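# The Snack Tray

Riet Hoekstra put the white tray in the middle of the round table at ten to three and went to fill the kettle. 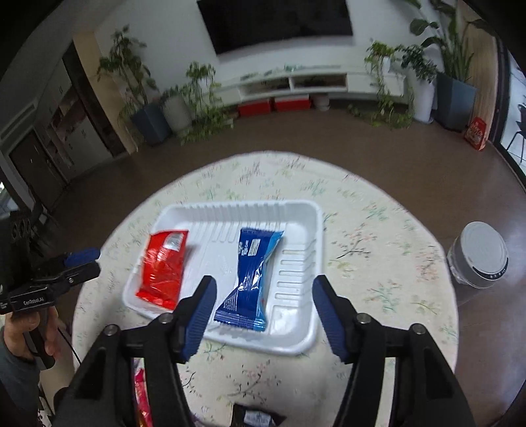

## Sunday

Mirsad came first, as he usually did, and stood over the table with his coat on.

"Red or blue?" he asked.

"Wait for Koen," said Riet from the kitchen. "It's his tray."

It had been Koen's mother's tray, from the canteen at Timmermans, where she had worked for 18 years. When the canteen closed the staff were told to take what they liked. She took the tray and carried it home on the bus to Pruvircombe under her arm. After that it held post, then seedlings, then nothing for a long time. Riet had found it behind the ironing board in March and scrubbed the grooves with a nailbrush.

Mirsad hung up his coat and sat down. He smoothed the cloth in front of him, following one of the printed branches with his thumb.

"You've got the good cloth out," he said.

"It's the only one that fits."

Koen Van Beek arrived at quarter past with Rianne behind him. He had been to see the flat in Skivodmont again. He looked at the tray and didn't sit down.

"Where was that?"

"Behind the ironing board," said Riet.

"I looked there."

"You looked in front of it."

Rianne laughed and pulled out a chair for him. He sat. He put one finger on the raised rim and moved the tray a little way towards himself, then back.

"She used to put the wages slips in it," he said. "On Fridays, folded over. You had to find your own."

Riet poured the tea. Rianne asked about the flat and Koen told them. It was on the second floor, the rent was 200 a month more than he paid now, and the bus to Ceteck stopped outside. The kitchen was small. There was a shelf over the cooker that would have to come down.

"Are you going to take it?" asked Mirsad.

"I said I'd ring them tonight."

"That isn't what I asked."

Koen reached over and picked up the blue packet by its narrow middle. He turned it round, read the back of it and put it down where it had been. Then he took the red one instead and passed it to Mirsad, who opened it at once.

"You should have the tray, if you go," said Riet. "It would fit on the shelf."

"The shelf's coming down."

"Then leave the shelf up."

He drank some of his tea. Outside a car was trying to park, and they all listened to it go forwards and back until the engine stopped.

"I'll need a hand with the wardrobe," Koen said.

Mirsad said he could borrow a van, and Rianne went to look for a pen.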